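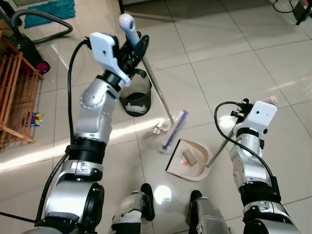

1/ Sweeping thread! I have cleaned a lot of tile floors in my life and I have opinions, mostly about brooms and dustpans with long handles. Mute me now if you're a mop-only household.

2/ First opinion: long-handled dustpan or nothing. I spent years crouching with one of those little hand pans, shuffling backward like a crab, and then my cousin Hina Mughal gave me a stand-up one when I moved and I felt like a queen. A beige dustpan! Best present I've ever had from her (sorry about the scarf, Hina).

3/ Big glossy cream tiles are lovely until the sun comes in. Then you see every crumb. I do mine when the light is right across the floor, low and slanting, and I go toward the bright bit. Anything sitting there shows up like a lighthouse.

4/ Pick up the big stuff with the pan first. Cardboard tubes, balled-up paper, packing scraps. If you try to brush a cardboard tube it just rolls off under the furniture, so set the pan down flat, lip toward the broom, and nudge the tube in with one short push. Short! A long swoosh sends it straight over the back.

5/ Little torn bits of paper are worse than tubes. They stick to the tile and the bristles go right over the top. Turn the broom head a little so you're using the corner and flick. Takes me two tries, usually three.

6/ Somebody always asks which broom. Mine's purple and white, soft bristles, skinny metal pole. I had a stiff Pliltport one before and it was great on the patio and hopeless indoors, it just flung things. Soft for tile, stiff for concrete, done.

7/ Also check the grip before you buy. You want something at the top that's nice to hold, and a pole that doesn't come unscrewed halfway across the kitchen. My Pliltport did that every single time. Every. Single. Time. I wrapped tape around the threads and it still did it.

8/ Bring the wastebasket to the mess! I can't believe how long I walked a full dustpan across the house, dribbling crumbs the whole way. Now the basket goes in the middle of the floor and I work around it. When I'm done it goes back in the corner and I pretend it was never anywhere else.

9/ Emptying a long-handled pan is the only bit that takes practice. Lift it up high by the handle, get the pan over the basket, THEN tilt. If you tilt on the way up you'll get it all down your leg. Ask my good socks.

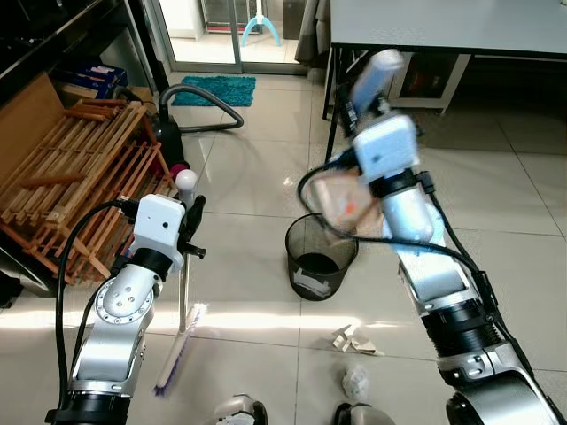

10/ And don't bang the pan on the rim to get the last bits out. Mesh baskets especially, you bend the top and then it's wonky forever. A little shake is plenty. If a scrap hangs on I brush it off with the broom.

11/ Two rounds is normal, by the way. I used to get so annoyed when I'd emptied the pan and there was still a piece of cardboard lying right next to the basket. Now I just assume there will be. Round one is for whatever's in front of you and round two is for what you knocked around during round one.

12/ Plastic bags get their own post. Do NOT sweep a plastic bag. It fills up with air, it floats away from you, it's like chasing a chicken. Pick it up with your hand, or if your back is bad pin it against the dustpan with the broom and lift the two together. I've gotten pretty good at that one.

13/ "But why not vacuum?" I have a vacuum! I like my vacuum! It's black and it has a long bendy hose that wants to live all over the floor no matter how I put it away. For cardboard and paper, though, the broom is faster, and you can't hoover up a tube. Vacuum comes out afterward for the dust along the wall.

14/ Things leaning on walls. Slatted racks, flat cardboard you're saving "for later," you know what I mean. Everything drifts in behind them. Once a week I pull it all out and do that strip properly, and it's disgusting, and then I put it all back and feel wonderful.

15/ About that saved cardboard. I kept the panel from a Brurnska shelf for two years. I had a plan for it (a cat fort). We don't have a cat. If yours has been there longer than a season, fold it up and let it go.

16/ Wash the broom head. Warm water, dish soap, swish it in a bucket, pull the fuzz out with an old comb. Hang it up with the bristles down to dry. I never did this until last October and the water came out the color of gravy. I'm still upset.

17/ And don't store it standing on the bristles, they go all sideways and then you've got a broom with a side part. Mine hangs on a hook inside the closet door, pan on the next hook over.

18/ Somebody in my replies swears by the Győri rubber broom for tile. I tried one at my aunt's and it squeaked so much the neighbor's dog joined in, but it did get hair up like magic. Might cave and get one for the bathroom. If you've got one, does the squeak wear off?

19/ OK my tea's cold. Tomorrow, grout, and I'm going to be insufferable about toothbrushes.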